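Home Kitchen Laundry Paper & Desk Workshop Archive

Taming the college mail pile

If there is a high school junior in your house, you already know about the mail. It started at our place with one cheerful postcard and a free water bottle sticker. By the end of May we had 83 pieces of it on the kitchen counter, and the toaster had been moved to the top of the fridge to make room.

I don't blame the colleges. They have seats to fill, and somebody has to write to my daughter as if she were a visiting duchess. But the stuff has to live somewhere, and a few pieces in there matter, which is the annoying part. What follows is how we got the counter back.

Open it standing up. If you sit down with a viewbook you will read the viewbook, and you will come to forty minutes later with opinions about a rowing team. Stand over the recycling bin. Anything that says "It's not too late!" goes in before you find out what it isn't too late for.

Keep only four kinds of paper: visit invitations with a date on them, application fee waivers, anything with a login or ID number, and anything about money. Glossy photos of people laughing under a tree can go. There will be more by Thanksgiving.

Write the deadline on the outside of the envelope in fat marker. I used to put deadlines in my phone, where they kept company with 300 other reminders I was ignoring.

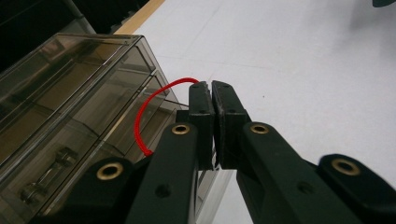 Colleges don't agree on paper sizes, so a regular file folder fails within a week. Postcards sink to the bottom and the big square brochures stick out and get bent. I gave up on folders and went to drawers. A see-through acrylic drawer organizer, the smoky brown kind, does the job well: you can tell from across the room that there's something in it, but you can't quite read the slogans. Give the top drawer to things with deadlines and the bottom one to "maybe." When the bottom drawer won't shut, your student has to throw out enough to shut it. Mine negotiated like a union.

Make a second email address. Do this before the first standardized test, or before she fills in any form at a college fair. We didn't, and the family account now holds nearly 3,000 messages, many of them from a place called Tultulura College that is very concerned it hasn't heard from us. Set up an address just for this, put the password inside the deadline drawer, and check it on a schedule. We check ours while the pasta water boils.

Unsubscribe with care. If a school is on the real list, leave its emails alone. Some of them pay attention to who opens what, and a fee waiver may be hiding in message nineteen. For the rest, scroll to the bottom and hunt for the tiny gray link.

Reuse what you can. The heavy covers make good shelf liner for a junk drawer. The big envelopes will go around again if you stick a label over the old address. I cut the Flovby Institute's fold-out campus map into drawer dividers, and I now know where their parking garage is - it's under my batteries.

Glitter is a separate problem. One packet from Abeysekara College had confetti in it, in the school colors. A damp paper towel gets most of it off the counter. For the rug, try a lint roller, then make your peace.

Keep one silly thing. My daughter kept a hand-addressed card from a school she has no plan to attend, and it's on the fridge, under the toaster.

Posted Jun 26, 2023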